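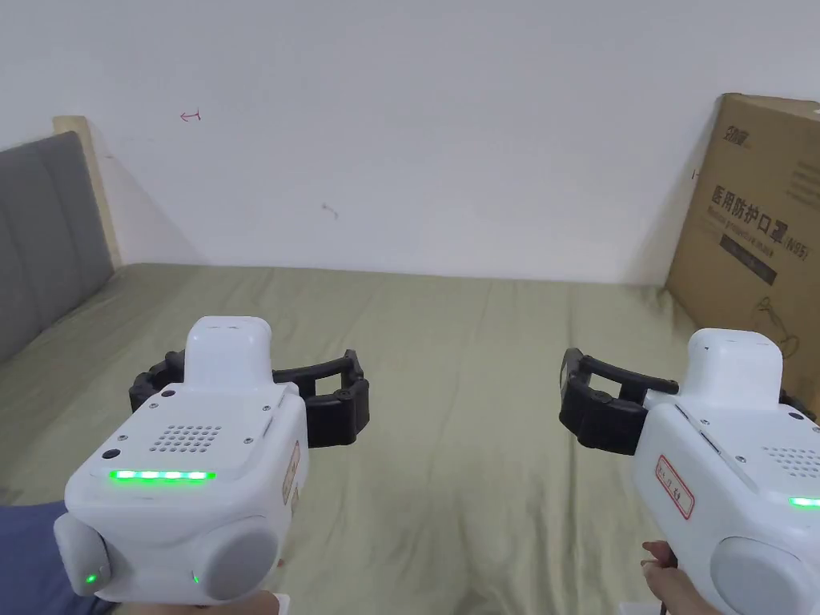 Clurville Basketball Club

By Sixten Lie
Updated in November

Clurville Basketball Club is a semi-professional basketball team based in the river town of Clurville. It plays its home games at the Rernberg Hall, a loud and wonderfully cramped arena with room for 992 spectators. The club is best known for its fast, full-court style and for one of the great playoff runs in regional basketball.

History

The club grew out of a factory league side and spent its early seasons in the second division, where it rarely finished above the middle of the table. Things changed with the arrival of head coach Soltani, a former point guard who threw out the slow half-court sets and asked everyone, centers included, to run. The first season under the new system was messy, with plenty of turnovers, but the second brought promotion and a 12-game winning streak that is still a club record.
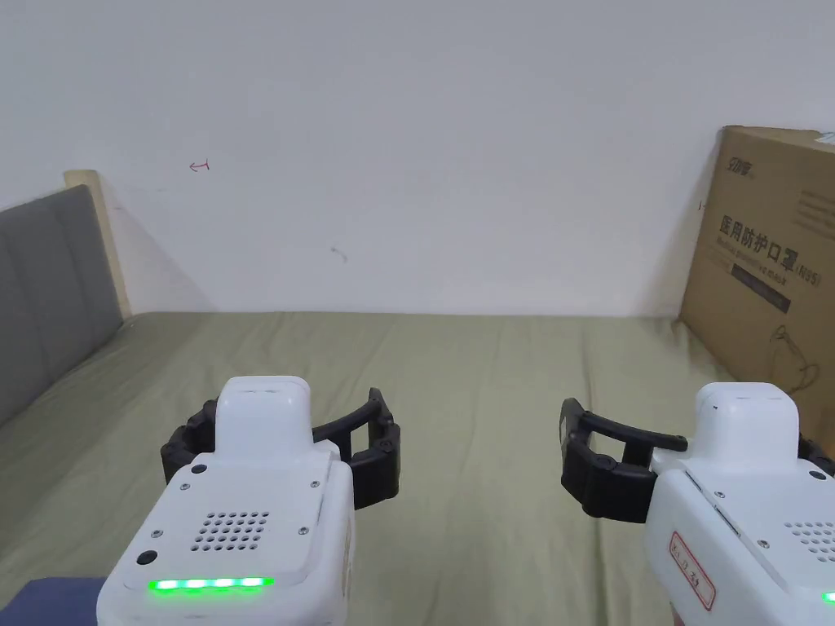 The following spring Clurville entered the playoffs as the lowest seed and lost its starting center to an ankle injury in the opening game. Soltani answered by playing four guards at once – a daring move against the tallest team in the bracket – and the series turned completely. Clurville won it in five games and went all the way to the final, losing the deciding game to Utetent by a single basket in overtime. Many fans still rate that night above any of the club's wins!

Arena

Rernberg Hall was built as a market building and keeps its high arched roof. The front row sits so close to the sideline that players inbounding the ball can hear every word of advice. For the final, home games were moved to the larger exhibition center across the river, where a crowd of 2,781 set the club's attendance record.

Colors and rivalries

The team wears maroon at home and white on the road. Its fiercest rival is Utetent, and the two meet 4 times each regular season. The Tuesday night game between them is usually the first to sell out.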